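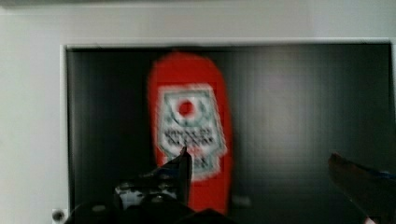

Why Do Bottles Have Labels?

A red bottle is easy to spot. But the color can't tell you what is inside. It could be soap, or sauce, or something you should never touch. That is the job of the label.

Look at the label on the red bottle. It is white, and it is shaped a bit like a shield. White shows up well against red, even from across a room. Near the top is a red circle. Under it are rows of small dark print.

Labels often have big parts and small parts. A big shape helps you find the same bottle again at the store. The small print is for reading up close. It may tell you:

- what the bottle holds
- how to use it
- how much is in it
- how to keep it safely

Some labels also have a warning sign. If you see one, put the bottle down and get a grown-up. Do the same if a label is missing or too worn to read -- don't sniff it or taste it to find out.

Try it yourself

Ask a grown-up to pick out 2 bottles from the kitchen. Stand far away and say what you can tell about each one. Then walk closer until you can read the smallest words. Draw a label of your own for a bottle of water. Put one large shape on it and write the rest small.

Comments

Conceição Sequeira: We did this with my class. Most of them drew a star for the big shape.

Nuno Valente: My son wants to know why the print has to be so tiny.

Henrique Guerreiro: Nuno, ours asked that too. I said there is a lot to fit on -- he wasn't convinced.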